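12/05/2020
By Obed Kwofie

Ferkska Asks Buyers to Look Harder at Wooden Boards

Ferkska, the home goods tester, today released its notes on wooden boards and rounds for the kitchen counter. The company looked at 19 products between July and now, and it is not convinced that most homes need more than 2 of them.

Sellers like to say that a juice groove keeps a counter clean. Ferkska would like to see the proof. A shallow channel holds a little liquid, and a roast can give off a good deal more. Claims that bamboo "never stains" got the same cool reception. 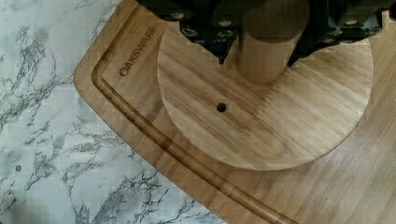 Ferkska Kitchen Surfaces Team

A plain wooden round laid on an Oaksware bamboo board takes up a lot of the cutting space, and the groove still runs around the outside. Stacking like this is often sold as a serving idea. The team sees a storage habit with a nicer name, though it grants that the two woods look good against white marble patterning.

"I have read over 20 product pages that promise a board for life," said Benedikt Brandes, who wrote the notes. "I would settle for one that tells me how to dry it."

The notes do not rank brands. They cover washing, oiling and where to keep a board between meals, and are free on request.

Contact: Ferkska Press Desk | © 2020 Ferkska. All rights reserved. | Back to top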